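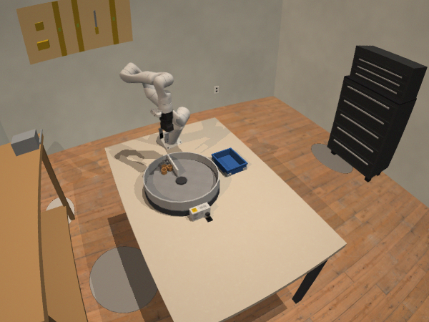 The sim cell, room camera. Arm behind, round tray and blue bin in front of it.

September 20, 2022

Long day on the tray task and I want to get it down while I still remember which folder is which. Anyone picking this up later, please forgive the rambling, I think better when I type.

What we're after, for those who weren't around in June: a policy that takes the small parts next to the divider in the round tray and moves them to the bin, trained entirely on scripted demos in simulation. Wistine generates the demos, Kubo does the training, and at some point (not this week!) it all gets tried on the real bench. The question for this round is whether the wrist view alone is enough or whether the policy leans on the room view more than we'd like.

Started the morning with the demo set. I asked Wistine for 200 and kept 162. The others got thrown out by the filter, mostly because the script closed the fingers on the divider and then dragged for a while before giving up. I went through a good number of the rejects by eye and I'm fairly comfortable with what the filter is doing, though I did find a couple I would have kept. Left them out anyway. I don't want to be hand-picking demos and then wondering in a month why nobody can reproduce the set.

Then trained three ways on the same demos: room view only, wrist view only, both together. Same seed, same step count, and I checked the config diff twice after the mess in June when I compared two runs with different crop sizes and wrote half a page about the difference. (That page is still in the notebook with a line through it. I'm leaving it there as a reminder.)

Room only is poor. The arm goes to the correct side of the tray and lowers to a sensible height, then it closes a little to one side of the cluster. From the room camera the parts are tiny, so I can't blame it. Wrist only is much better at the last stretch but it wanders at the start, especially when the parts spawn tucked in tight against the divider.

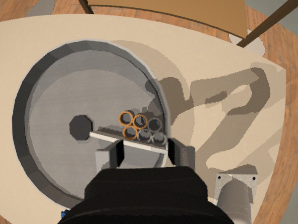 Both together is the best of the three by a comfortable margin, and it's also the only one that recovers after a missed grasp. It lifts, shifts over a bit and goes down again. I watched that one several times over, grinning at the monitor like a fool. The demos have very few recoveries in them, so I'd like to understand where it is getting that from before I get too fond of it.

One thing that bothers me is the shadows. They fall heavily across the tabletop and I have a suspicion that the wrist policy is using them as a landmark. Plan is to rerun the wrist-only checkpoint with the light moved and nothing else touched. If it falls apart, we have our answer, and the lighting needs to be randomized in the next demo set. If it holds up I'll be pleased and a little surprised.

Also noticed that the pale parts give more trouble than the orange ones. They nearly disappear against the tray floor at the resolution we train on. I tried a bigger crop on one short run and it seemed to help, but that run was too short to lean on.

Small things, so they don't get lost:

Episode 457 in the eval log is a physics blowup, ignore it. A part shot off through the rim and the success check counted it as cleared.

The Drodeo export still writes gripper width in the wrong units. I convert on load for now. Somebody should fix it at the source, probably me.

Kellora was full again by lunch. I deleted my own runs older than 7 days and touched nothing else.

Tomorrow: light test first, then the longer run with the bigger crop, and if there's time left over, a look at seeds. One seed per arm of a comparison is thin and I know it.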